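Janeiro
Ye-ji Wi

Capítulo 11
Preparação e manutenção de uma célula de serviço de bandejas

11.1 Âmbito

Este capítulo trata da preparação diária, da verificação e da manutenção corretiva de uma célula de manipulação destinada ao serviço de bebidas e pastelaria. A configuração de referência é a célula Pedell, instalada no laboratório de Jemville, composta por um braço com garra paralela, uma mesa de trabalho comum ao robô e ao operador e um conjunto de bandejas de apoio. Os procedimentos aplicam-se, com as adaptações indicadas em 11.6, a células de geometria semelhante.

Pressupõe-se que o leitor domina a definição de referenciais (capítulo 4) e a calibração do ponto central da ferramenta (capítulo 7). A programação das trajetórias não é retomada.

11.2 Disposição da mesa

A mesa divide-se em três zonas: esquerda, central e direita. A zona esquerda recebe as latas a recolher pela garra. A zona central recebe as bandejas de composição, e a direita serve de posto de reposição manual. A atribuição das zonas é fixa e consta do ficheiro de configuração da célula. Qualquer troca de bandeja entre zonas obriga a repetir a verificação descrita em 11.4.

As caixas de papel são colocadas com a face impressa voltada para o bordo frontal da mesa. Os produtos de pastelaria são dispostos pelo operador com pinça metálica, nunca com a garra, que na configuração de referência está regulada apenas para corpos cilíndricos rígidos. O operador usa máscara durante toda a reposição e mantém o antebraço fora da zona esquerda.
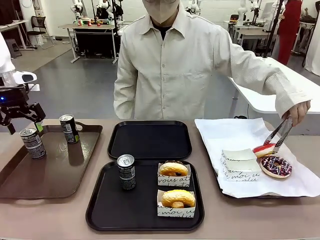
A reposição manual faz-se com o braço parado e a garra aberta. O operador confirma o estado de paragem no painel antes de estender o braço sobre a mesa e só liberta o ciclo depois de recuar até à linha de segurança. Se a reposição exceder 90 segundos, o controlador passa ao modo de espera e exige nova confirmação de referência.

11.3 Regulação da garra

A abertura de aproximação é definida em função do diâmetro nominal da lata, acrescido de uma folga total de 11 mm. Folgas inferiores aumentam a probabilidade de contacto lateral durante a descida; folgas superiores podem provocar interferência com latas vizinhas na mesma bandeja. A força de fecho ajusta-se com latas cheias e fechadas. A regulação com latas vazias conduz a valores demasiado baixos e não é aceite no registo.

Os dedos são inspecionados a cada 30 ciclos no período de rodagem e, depois deste, no início de cada turno. Verificam-se o paralelismo, o aperto dos parafusos e o estado das superfícies de contacto. Um dedo com folga percetível à mão é substituído, e o par é sempre trocado em conjunto.

11.4 Verificação da posição das bandejas

As superfícies brilhantes produzem reflexos que perturbam a deteção do contorno. O método de Powell, adotado neste manual, consiste em adquirir a posição da bandeja vazia, repetir a aquisição com uma lata no canto mais afastado e comparar os dois resultados. Um desvio superior à tolerância da célula indica iluminação inadequada ou bandeja mal assente. Corrige-se primeiro o assentamento. A alteração da iluminação implica nova calibração da câmara.

O código 261 do controlador Grorier assinala perda de referência da bandeja. A sua ocorrência isolada resolve-se com nova aquisição. Quando se repete no mesmo turno, interrompe-se o serviço e segue-se a sequência de diagnóstico de 11.5, começando pela fixação mecânica da câmara e pelo estado dos cabos.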